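# Rayon fruits et légumes : mise en place et tenue du bac

Notes de cours, module 3. À lire avant la séance pratique de février. Les fiches de calibrage sont distribuées à part.

## 1. Ce qu'on appelle la mise en place

La mise en place couvre tout ce qui se passe entre la sortie de la chambre froide et le moment où le client prend le fruit : le tri, le choix du bac, la disposition, l'étiquetage, puis la reprise du rayon en cours de journée. La réception des palettes a été vue au module 2 et n'est pas reprise ici.

Trois termes reviennent dans la suite :

- **Bac** : contenant à bords relevés posé sur le meuble. Il peut être profond ou plat.
- **Couloir** : portion de bac délimitée par un séparateur.
- **Facing** : ce que le client voit du produit depuis l'allée.

Dans le magasin d'application de Husstead, le meuble principal est incliné et les bacs se posent sur deux niveaux. Le linéaire fait 600 cm. Les exercices chiffrés de la section 5 partent de cette longueur.

## 2. Trier avant de poser

Le tri se fait à la table, jamais au-dessus du bac. On regarde chaque fruit sur toutes ses faces, on passe le pouce près du pédoncule et on écarte :

- les fruits fendus ou percés ;
- les fruits qui présentent une tache molle, même petite ;
- les fruits marqués par le frottement du carton, s'ils dépassent la tolérance de la fiche.

Les fruits écartés vont dans une caisse à part, avec la date et le motif. Ceux qui sont simplement très mûrs passent à la vente rapide. On ne mélange pas les deux caisses, car la démarque ne s'enregistre pas sous le même code.

Un fruit tombé au sol est retiré de la vente, y compris s'il paraît intact. Le choc se voit souvent le lendemain.

## 3. Séparateurs et couloirs

Le séparateur sert à tenir les fruits en place et à garder une limite nette entre deux références. Il en existe deux familles. Le panneau droit se place dans le sens de la longueur et partage le bac en couloirs. Le séparateur triangulaire se pose sur le fond et se déplace facilement quand l'assortiment change.

Règle de base : la largeur du couloir se choisit d'après le fruit, et on ne force jamais un fruit dans un couloir trop étroit. Il faut pouvoir retirer n'importe quelle pièce sans en frotter deux autres. Pour les fruits ronds et fermes, un couloir étroit convient. Pour les fruits allongés, on garde le côté large.

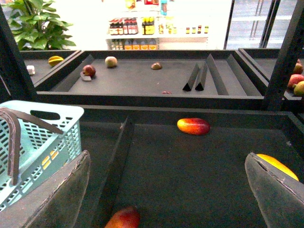
La mangue est la référence sur laquelle les apprentis se trompent le plus. Sa couleur renseigne sur la variété et sur l'exposition au soleil, très peu sur la maturité. Un même fruit peut passer du jaune orangé au rouge foncé d'un bout à l'autre, comme celui du milieu du bac de devant, et cela ne dit rien de sa fermeté. On juge au toucher, paume ouverte, sans pincer, puis à l'odeur côté pédoncule. La mangue se pose couchée, sur une seule couche, dans la partie la plus large du bac. Le bac plat du fond, avec ses séparateurs triangulaires noirs, convient aux pièces présentées à l'unité, par exemple la pomme. Tout morceau ou fragment trouvé dans un bac est enlevé au premier passage.

## 4. Paniers et préparation de commandes

Le panier ajouré sert à deux choses dans le magasin d'application : les courses des clients et la préparation des petites commandes. Pour la préparation, l'ordre de remplissage est fixe.

1. Les produits lourds et fermes au fond (pommes, agrumes).
2. Les fruits allongés ou de forme irrégulière, calés contre la paroi.
3. Les fruits fragiles sur le dessus, en une couche.
4. Les herbes et les barquettes en dernier.

On vérifie que les anses sont rabattues vers l'extérieur avant de commencer. Le panier se lave en fin de poste, parois comprises : les perforations retiennent la terre et les débris de feuilles. Une brosse souple suffit, avec le produit Clundix dilué selon la notice affichée à la plonge. Rincer, égoutter à l'envers, ne pas empiler mouillé.

## 5. Exercices

**Exercice A.** Le linéaire mesure 600 cm. Les références permanentes en occupent 295. Il reste donc 305 cm pour les fruits de saison et les fruits exotiques. Proposez une répartition en tenant compte des ventes de la semaine précédente (tableau en annexe) et justifiez la place donnée à la mangue.

**Exercice B.** Une livraison Sukprasert compte 1 321 pièces, toutes références confondues. Le tri en écarte 100. Calculez le taux d'écart, arrondi à une décimale. Indiquez ensuite ce qu'il faut vérifier sur le bon de livraison avant d'appeler le fournisseur.

*Corrigé de B :* 100 ÷ 1 321 = 0,0757, soit 7,6 %. Vérifier le calibre, l'origine et la température relevée à la réception.

**Exercice C.** Reprenez la section 3 et dessinez, vue de dessus, un bac profond à deux couloirs inégaux. Notez le fruit choisi pour chaque couloir et le sens de pose.

## 6. Reprise du rayon

Le rayon est repris à 10 h, 14 h et 17 h. À chaque passage, on ramène les fruits vers l'avant, on retire les pièces abîmées, on redresse les séparateurs et on essuie le fond des bacs. Les nouveaux fruits se placent derrière ou dessous, les anciens devant. Un bac à moitié vide se resserre avec un séparateur avant d'être complété.

Le rabat de prix se décide avec le responsable de rayon. Pour le groupe 1, c'est Gwilym Powell ; pour le groupe 2, Nerys Lougher.

Lecture complémentaire : polycopié Brimham, chapitre sur les fruits climactériques, disponible au centre de documentation. Apporter la blouse, le couteau d'office et la fiche de calibrage « mangue, avocat, papaye » pour la séance pratique.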